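How I get turmeric smudges off a white table

I've tried all sorts on mine, and bicarb paste wins every time.
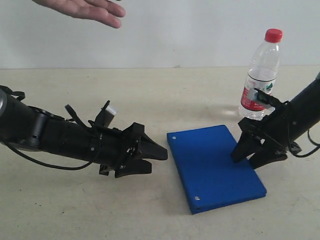
Marietjie Jacobs wrote in to ask if lemon juice would do instead, and it will on a fresh mark, but rinse it off quickly. For older ones, mix bicarb with a splash of water, dab it on and leave it for 35 minutes — I go and have a cuppa! Wipe with a soft cloth, no scrubbing, then rinse twice. Still yellow? Open the curtains and let the sun have a go at it for an afternoon.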